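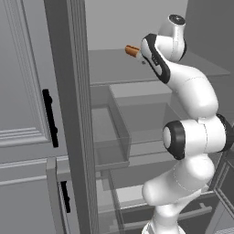
Image credit: Drallier

EVENING COURSE: HELPING RUN A WEDDING
Handout 2 - The wedding party and the day itself

Carry on from last time. We got as far as the guest list, so have your own list with you. If you missed it, copy the notes off someone before Wednesday.

Who does what

The wedding party is not staff. Start there. Most trouble comes from the couple assuming the best man knows his job and the best man assuming somebody will tell him. Write it down, one page each, hand it over a month ahead.

Best man or best woman: rings, speech, getting the groom dressed and in the right building. Holds the envelopes for the officiant and the band. Does not hold his own speech on a phone with a dying battery.

Maid of honor: dress, bouquet during the vows, signs as witness if the county asks for one (many don't - check). Often ends up with everybody's purse.

Ushers: seating, programs, older relatives down the steps. At Inden the steps are steep and there is no rail on the garden side. Put your strongest usher there.

Parents: ask, don't guess. Some want a job. Some want to sit down. Divorced parents get seperate conversations, and neither hears about it from the other.

Worked case: the Bernen wedding

Invited 300, seated 263. Small church, big reception. The couple had old service friends coming in from several states, and half of them hadn't met the other half. What they did:

- mixed tables, but always with at least one person you already know
- no singles table. Please never do a singles table
- friends who can't be near the bar not near the bar
- chart printed large and hung at the door, spare copy with the caterer

Caterer was Halim. Their quote was per plate and the plate count was due the Wednesday before. Late replies got phoned by the bride's aunt, who was blunt and got answers. Discuss: who in your family is that person?

One thing went wrong. Speeches were put before dinner and ran long, so the kitchen had to hold the food. Put speeches between courses, or after. Tell each speaker his slot, and tell the band leader too.

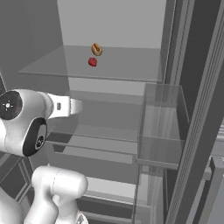
Food on the morning is the part people forget. Hair and makeup start early, the bride has coffee and nothing else, and by the first photos she's lightheaded. Groom's side same, usually with beer. Name one person for breakfast the day before and give them the money. Keep it plain, low on crumbs. Something like the ring-shaped pastry on the upper glass shelf is right: easy to hold in one hand while somebody does the other hand's nails. No tomato sauce, no berries, nothing that drips. Robe or old button-up shirt on until the food is gone, button-up so it doesn't go over the hair.

Also for the morning:

- water, with straws (lipstick)
- safety pins, needle and thread in white AND in black
- phone chargers, all kinds
- list of phone numbers on paper: driver, florist, officiant, venue
- cash tips in labeled envelopes, sealed the night before

Money note. Somebody always asks what to keep back for surprises. The Bernen couple kept 800 dollars in an envelope and spent most of it on a second van when the shuttle didn't turn up. Keep something back. How much depends on the couple, and on how far the church is from the party.

Bachelor and bachelorette nights: not the night before. I will keep saying it. And whoever plans it asks what people can afford before booking, privately, one at a time. A group text is no good for this, everyone just writes "sounds fun" and then worries.

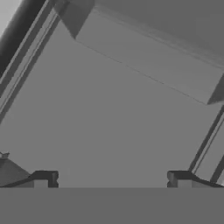
SPEECHES AND TOASTS

Short. Read it out loud at home with a clock running. If you need notes, use cards, and number them in case they get dropped.

Begin with who you are and how you know the couple. Guests from the other side have no idea. One story, with an end to it. Nicknames are fine but explain them, or half the room is lost. Navy stories, college stories, fishing trip stories - ask yourself if the grandmother can hear it. If unsure, tell it to one of the parents first.

Must mention the person being married, by name, and say something kind about them. Lots of best men talk about the groom the whole way thru and forget the bride. Then glasses up, say the toast, sit.

No exes. No bets on how long it'll last. Nothing about the cost.

For next time: write the opening of a toast for a friend, real or made up, and bring it on a card. Also bring your one-page job sheet for an usher. We'll do thank-you notes and returning the rentals if there's time.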